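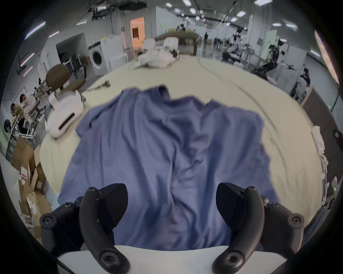

Keerthana Fernandes reckons the colour in a cheap tee is mostly gone by the tenth wash, and that I'd be mad to spend a whole term proving it. Fair enough! But I'd already picked the topic, so I kept going.

My project looks at how people on my street wash their clothes, and whether any of it matches what the care label tells them to do. I wrote a short survey, dropped it in letterboxes in Begay (the flat end, near the shops) and got 91 back, which I was pretty chuffed with. I also did 2 longer chats, one with Keerthana and one with Barış Canpolat, who went on for ages about drying things in the shade.
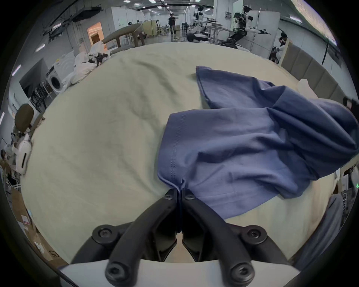
What people told me

Hardly anyone reads the label. Most just pick whatever program the machine was on last time (guilty, my whole family does this). Cold washing was more popular than I'd expected, though a lot of people said it was about the power bill and didn't mention colour at all. Darks and blues were the ones people grumbled over, especially at the shoulders and hems.

Barış turns everything inside out and uses half the powder it says on the Kimix box. He told me he's had the same work shirts for years, and I believe him.

What went wrong

My question on dryers was badly worded! I asked "do you use a dryer" and heaps of people wrote "sometimes", so I couldn't do much with it. I should've asked how often, and I've fixed that for the second round in September. I'd also like to try letterboxes over in Skunach, where there are more flats and not many clotheslines, and see if the answers change.

Copies of the survey are at the back, with the dryer question left as it was.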